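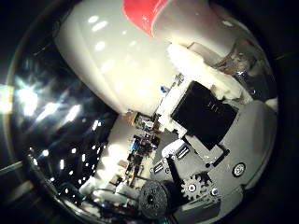

Why does my rye starter go flat after the second feed when the wheat one carries on as normal?
Most likely it peaks much earlier than I think and I'm feeding it on the way down. Rye ferments fast, so by the time I wander over with the flour it has already risen, run out of food and sunk back.

July, test kitchen notebook, first thing

Right, so that was the question I scribbled on the back of the delivery note last night and that's the answer I woke up with, so now I have to go and see if I'm right. Started both jars off at 7 this morning, same flour weights as always, rubber band round each one at the starting level. Water from the filter jug, not the tap (I forgot last time and couldn't work out afterwards whether it mattered, very annoying).

Rye is the Clekton dark, wheat is the Zidbridge strong white. I do wish Zidbridge would go back to the old bags, the new ones split along the seam if you so much as look at them and I've swept up more flour this month than I've baked with.

Kitchen is at 29 already and it isn't even lunch. I normally plan everything for 20, so all the timings in the front of this book are useless until the weather breaks. Whoever is reading this in August, please don't copy my timings and then come and tell me your loaves are like frisbees!

11.15
Rye is well over the band and domed on top. Wheat has barely bothered. So I was asleep to this all last week, because I was checking at 2 and writing "no activity" next to a jar that had been up and down again while I was doing the ordering. There's a smear on the glass above the level when it has dropped, which I did notice and decided was me being messy with the spoon. Sigh.

Fed the rye now instead of waiting. Left the wheat alone.

Tried a bit of the discard in a pancake while I was at it. Very nice with salted butter, a bit sour for syrup. Somebody should do something with that for the Saturday stall, maybe with smoked fish or a soft cheese, and if anyone wants to have a go there's a tub of discard on the second shelf of the fridge with green tape on it. Please don't use the one with blue tape, that's the backup and I'd cry.

2.30
Rye up again after its feed. Bubbles all the way down the side and it smells of apples, where last week it was all nail varnish. I'm calling that good news. Wheat has finally got going and is doing its usual slow and steady thing.

Mixed a small dough with the rye while it was at its best. 232 g of starter, which is an odd number, but it's what came out of the jar once I'd kept enough back and I couldn't be bothered scraping for more. Scaled the rest of the recipe to match. Salt went in late, after a rest. Dough is sticky as anything, as it should be, and I shaped it with wet hands and dropped it straight in the tin.

The big Kobzar mixer is making that ticking noise again on the slowest speed. It goes away when you lift the head and put it back down, so for now that's the fix. I've written it on the whiteboard too. Did this one by hand anyway, there's no point dirtying that bowl for one tin.

5.45
Out of the oven. Good height, small crack along one side where I didn't dust it evenly. I know you're meant to leave rye till tomorrow before cutting and I'm going to try very hard to do that. It's wrapped in the checked tea towel on the rack. Hands off.

To do
Move the rye feeds earlier while it's this warm, and put the wheat back on its own line of the chart so they stop getting done together out of habit.
Smaller, stiffer feed for the rye overnight, see if that slows it down enough to leave till morning.
Ask Etix about the labels, they said the waterproof ones were coming and I'm still writing on masking tape.
Order more tins, the two old ones are scratched to bits.
Find the other thermometer. It was in the drawer with the dough scrapers and now it isn't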